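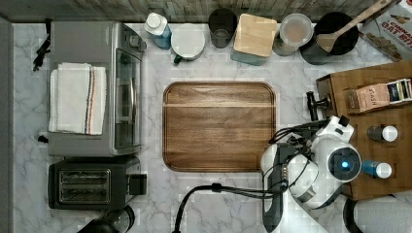
Breakfast is the meal worth making room for, according to Halyna Hrynyshyn, and plenty of people in Drornudby seem to agree. The Gakia breakfast club has just signed up its 726th member, and its October toast morning was the busiest yet!

The idea is lovely and simple. Members share how they set out a worktop so that bread, board and toaster are all within easy reach -- no trekking across the kitchen with a handful of crumbs.
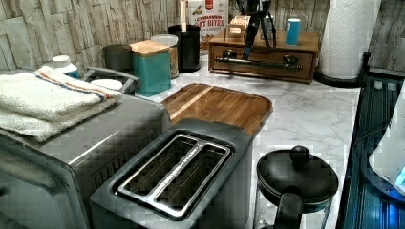 Keeping the canisters in a row at the back is another favourite, and it leaves the front clear for slicing and buttering. Petro Marchuk is now gathering the best tips into a 29-page booklet, free to members in December 2020. Do send him yours -- he has room for four more.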